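3.2 Storage conditions and item retrieval

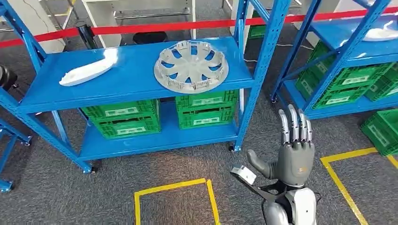

Figure 2. Wheeled shelving unit with two loose items on the upper board and stacked green crates on the lower board.

Small repair businesses hold more used parts than their records show. Earlier work on spare parts inventory has dealt mainly with large warehouses, where every item has a code and a fixed location. In the shops we studied, used parts were often kept without either. Open shelving of the type in Figure 2 was classed as "mixed storage" in our coding scheme, meaning that boxed and unboxed items share one unit.

We collected data at two sites, Tinlow and Flistley, over a single working season ending in April. Both sites sell used trim and body parts to walk-in customers and to other shops. Tinlow keeps a paper ledger. Flistley moved to the Grendora stock program before the study began, but staff there still wrote part numbers on tape and entered them later, usually on Saturday after closing.

Retrieval requests were logged at the counter. A request was opened when a customer or mechanic named a part and closed when the part was handed over or the search was given up. We logged 443 requests across the two sites. Of these, 89 were closed without the part being found, although the ledger or the program listed it as in stock. We refer to these as phantom stock, following the usage in Hettiarachchi.

Phantom stock was not spread evenly over part types. Wheel covers, mirror housings and interior trim made up most of the cases. Parts of this kind are light, are moved often to reach other things, and are hard to tell apart once a label has come off. Heavy parts such as alternators and starter motors were seldom lost – staff tended to remember where they had put them.

Search time was measured from the opening of the request. Searches longer than 100 minutes were left out of the averages, as most had been interrupted by other work. The remaining times were longer for mixed storage than for closed bins at both sites. The gap was wider at Tinlow, where units on casters were moved between the sales floor and the back area and the ledger gave only the unit number. A correct entry could therefore point to a unit that was no longer in its usual place.

We did not record the experience level of the person searching, and this limits what can be said about the difference between sites. Section 3.3 returns to the question using the interview data.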